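Grotier Snow Reports: Frequently Asked Questions
Last updated November 2018

These are the questions we get most often about our snow reports and forecasts for Grotier and the Kun side of the valley. If yours isn't covered, the contact details are at the bottom of the page.

About the reports

How often is the snow report updated?

Twice a day while the lifts are open. The morning report goes up before the first lift and the afternoon report goes up after the last one. When the lifts are closed for the season we update once a week, and only if there has been snow or a significant thaw.

Who writes it?

Ffion Voyle writes the forecasts and Eleri Kemeys collects the measurements and writes the morning report. When one of them is away, the other does both. Reports written by one person tend to be shorter.

Where do you measure snow depth?

We use two fixed stakes. The lower one is near the Colura base station and the upper one is on the flat section above the Lavimus mid-station. Both are in spots that are sheltered from the wind and not groomed. The depth on the piste will usually be different from the depth at the stake.
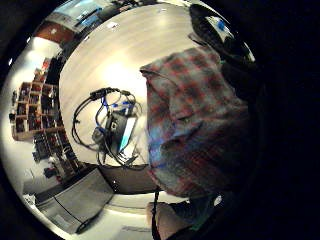 What does "new snow" mean on your report?

It means snow that has fallen since the last morning reading. We measure it on a white board that is cleared after each reading. If it snows 15 cm overnight and then settles, the total depth may go up by less than 15 cm. Both numbers are correct. They measure different things.

Why is your figure lower than the one on the resort's website?

Usually one of three reasons. The resort may be reporting the highest point on the mountain, it may be adding up several days of snowfall, or it may have read its stakes at a different time. Check which of these applies before comparing. We don't adjust our numbers to match anyone else's.

Do you report in inches?

Yes. The page opens in centimeters, and the switch at the top right changes it to inches. Inches are rounded to the nearest whole number, so small changes may not show up.

About the forecasts

How far ahead do you forecast?

We publish a detailed forecast for 5 days. After that we give a short written outlook without snowfall totals. Anything longer than that is too uncertain to put a number on, particularly in our valley, where a small shift in wind direction decides which side gets the snow.

What is the difference between the freezing level and the snow line?

The freezing level is the altitude where the air temperature is zero degrees Celsius. The snow line is the lowest altitude at which the snow reaches the ground without turning to rain. The snow line is normally lower, often by a few hundred meters, and it can drop further in heavy precipitation or in a narrow valley where cold air is trapped.

You forecast snow and it rained. What happened?

Most often the snow line ended up higher than expected. The Colura base sits at an altitude where a difference of one or two degrees changes everything. On days when it could go either way, the forecast says "mixed at base" and gives a range for the snow line.

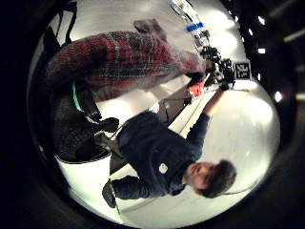 Warm spells are the other common cause. A southerly wind warms up as it comes down our side of the ridge, and the models don't always catch how far down the valley it will reach. If we see this setup coming, we note it in the first line of the forecast. It can last a few hours or most of a week.

Which side of the mountain gets more snow?

It depends on the storm. Storms from the northwest favor Lavimus and the upper Grotier runs. Storms from the south favor Kun, and Lavimus may get very little from them. Over a full winter the two sides usually finish close together.

When is the snow most reliable?

January is normally the safest month for cold, dry snow down to the base. The upper runs hold snow well past that, but the lower slopes facing south start to soften in the afternoon as the days get longer. Early season depends a lot on whether there has been cold enough weather to run the snow guns.

About conditions on the slopes

What do the surface descriptions mean?

Powder is new snow that has not been groomed or packed down. Packed powder is groomed or skied snow that is still dry. Hard pack is firm but still takes an edge. Icy means an edge does not hold easily. Spring snow is frozen in the morning and soft by midday. Where conditions vary, we list the upper and lower mountain separately.
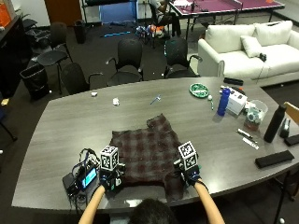 Is the snow depth on your report the same for every run?

Depths vary from run to run with wind, slope direction, and grooming. Treat the two stake readings as a guide to the upper and lower mountain, and look at the list of open runs for anything more specific.

Do you publish avalanche information?

No. We report weather and snow depth only. For anything off the marked runs, read the official avalanche bulletin for the region and ask the ski patrol on the day. A good snow report from us does not mean the off-piste is safe.

Email alerts

How do I sign up for powder alerts?

Enter your email address on the alerts page and choose a side of the mountain. You can set the alert for any amount of new snow from 5 cm up. Alerts go out by 6 a.m. on mornings when the reading meets your setting.

I signed up but didn't get one.

Check your spam folder first, then check which stake you picked. The upper stake often gets new snow when the lower one doesn't. If both look right, send us the address you signed up with and we will look into it.

Contact

Corrections and questions about a reading go to Eleri. Questions about a forecast go to Ffion. Use the contact form and pick the name from the list. Replies are slower on storm days.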